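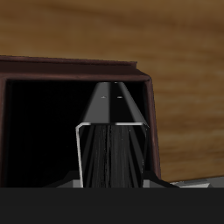

Wrist view in the simulator, finger at the mouth of the open box.

April, 6:40 a.m.

Back on the equipment plan before the building gets loud. The box task is the one that decides the gripper order, so I kept the wrist view open on the second monitor while I worked on the spreadsheet. The inside of the box renders almost solid black. I can place the finger against the rim well enough, but I can't judge depth past the opening. If the real boxes are anything like it, we need a light on the wrist, and there is no line for a light in the budget. Added one under accessories with no price yet.

Two quotes on file. Dufour wants 119 per set of fingers, with the mounting screws included. Indano wants 70, screws separate, and the adapter plate is another 70 on top. The plate is a one-time purchase per arm and the fingers are a wear item, so the first Indano set comes to 140 before screws and every set after that is 70. Dufour is cheaper on day one and loses from the second set on. We have 2 arms to equip. I don't have a wear rate I trust, and neither vendor would put one in writing.

Sipho Potgieter called at 9:15 from the Flullton site. He wants the order in before the end of the month so it lands on this year's budget. I told him the finger geometry isn't frozen. The current model is narrow at the tip and widens toward the base, and my worry is the base plate, which spreads out to both sides. The finger may fit an opening that the plate does not. He asked for a number. I said I would have clearance figures when the next batch of runs is done - same answer as last time, and he noticed.

Brellarness renewal also came up. The simulator license runs per seat and we are paying for a seat with no user. Dropping it covers the wrist light and probably the spare cables. Wrote to their sales desk to ask whether we can cut a seat mid-term.

To do: measure the real box openings at Flullton, inside edge to inside edge. Get the screw price from Indano. Ask Dufour if the fingers ship without hardware for less. Move the arm stands to next year's sheet.

4:30 p.m. No reply from Brellarness. Indano sent a drawing of the plate, in inches, with one hole spacing missing. Asked for it again.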